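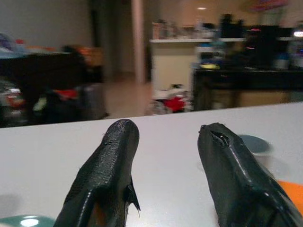 ## Stulard open house, Virneck

We got to the teaching room at 4. Évan Lebrun runs it, and he let each of us guide the arm by hand before moving to the remote controls. The black coating is wrinkled and torn on the left finger, and split at the tip of the right one. He asks for 100 demonstrations per task. I managed 9 in my slot, all on the white table. By hand was easier for me. The Flerkau group goes in March, and they should book the longer slot.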